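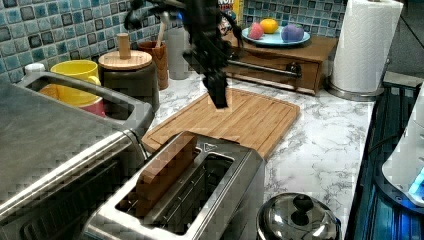
Gripper over the chopping board, fingers closed, block in the near slot of the toaster.

Teleop demos: policy hovers over the board and never goes for the toaster

Asked in September, tags: teleoperation, demonstrations, imitation

I'm recording demonstrations on a single arm with a Zullon leader handle. Task: take the wooden bread block out of the toaster and lay it on the board. I have 158 demos, logged at 10 Hz. After training, the arm moves to a point above the middle of the board with the fingers closed and stays there. It doesn't open the gripper. Loss looks normal. The operator tends to wait above the board at the start of each demo while deciding on the approach. Is that enough to cause this, or should I suspect the logging?

Answer 1 (accepted)

Yes, it's enough. If the arm is stationary at the start of most demos, the most common action for that pose is "stay put", and the policy learns it. With no history in the input it can't tell the first second of waiting from the last.

Plot commanded joint speed against time for each demo. Trim everything before the first sustained movement and leave a few frames of margin. Do the same for pauses in the middle, unless the gripper is opening or closing, when the arm is meant to be still. Then retrain with no other change.

For new demos, start recording on the first movement of the handle. Vary the start pose as well. If every run begins above the board, you get one very strong attractor there.

We had the same fault on the Idville bench. Trimming left 118 usable demos out of a larger set and the hover went away.

Answer 2

Check that you log the leader's command and not the measured follower position. Ranjbar's recorder saves the measured position by default, and at low rates the gripper opening can end up a frame late or missing altogether.

Answer 3

I switched to Dredeo and guided the arm by hand instead. Worked after 6 tries. Your hands get in the wrist camera view though.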